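Monday, late, written at the kitchen table

Went to the open day at Uvitard with Nesma. We took the bus because she said the parking out there was hopeless, and she was right, there were cars up on the verge all the way back to the roundabout.
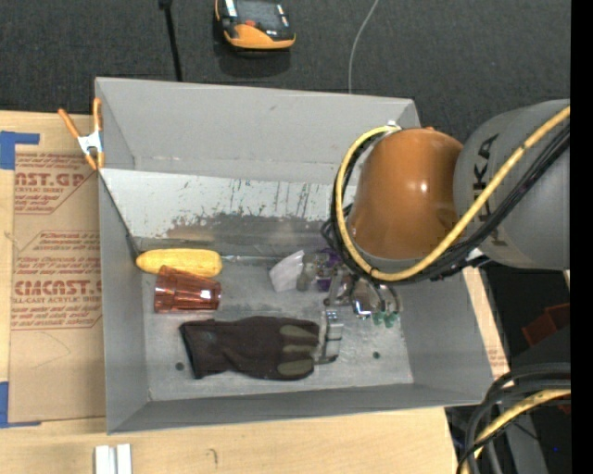 The part I wanted to see was the bin picking, and we got to that second, after the coffee. You sign in at a desk, they give you a sticker with your name and a group number, and then you stand in a corridor for a while. We were in the group of 22. Two school parties had gone before us.

Sherif Samir did the talking at the picking bench. I had expected someone from the sales side, but he works on the thing every day and it showed. He didn't have slides. He said the job is easy to describe: there is a metal bin with a mixed lot of things in it, and the arm has to get them out one at a time without a person telling it which is which. The things are picked to be awkward. There was an ear of corn, a reddish see-through tumbler on its side and a dark work glove laid out flat, with other bits further in by the gripper. Nesma asked why corn. He said it rolls, and it is narrower at one end, so where you take hold of it matters.

He said the tumbler was worse than it looks. Light goes through it and bounces off it, so the cameras get a poor idea of where its surface is. The glove is a different sort of trouble. It has no fixed shape, and if you pick it up by a finger the rest hangs down and may catch on whatever is next to it. I hadn't thought about any of that. I would have guessed the glove was the easy one.

The arm is bigger than I had pictured, orange at the joint with a thick yellow hose and a lot of black cable running along it. The bin is well scratched inside. A man behind me wanted to know how many tries it gets right. Sherif said it depended on the mix, and that on the last full set they ran, 40 tries, it got 59 per cent on soft things on one setting and did better on another, and then he stopped and said you can't get 59 per cent out of 40, he was mixing up two sets. People laughed. He went and looked it up and it was 19 out of 40 for the soft things. I liked that he checked.

Afterwards there was a talk upstairs by a woman from Funden about warehouse work. Too long, and the room was stuffy. She showed a plan of the Ullari depot and where the picking stations might go. Nesma asked about the people who do that work now and got a fair answer, though a short one. They expect to move them to packing and returns. I wrote down "expect".

Sandwiches were egg or cheese. Bus home was late. We stopped at El Khatib for bread and I forgot the olives, so will have to go back tomorrow.

Nesma thinks she might apply for the evening course they had leaflets for. It starts in January. I have put the leaflet on the fridge for her, and need to ring Mum about Thursday's lift.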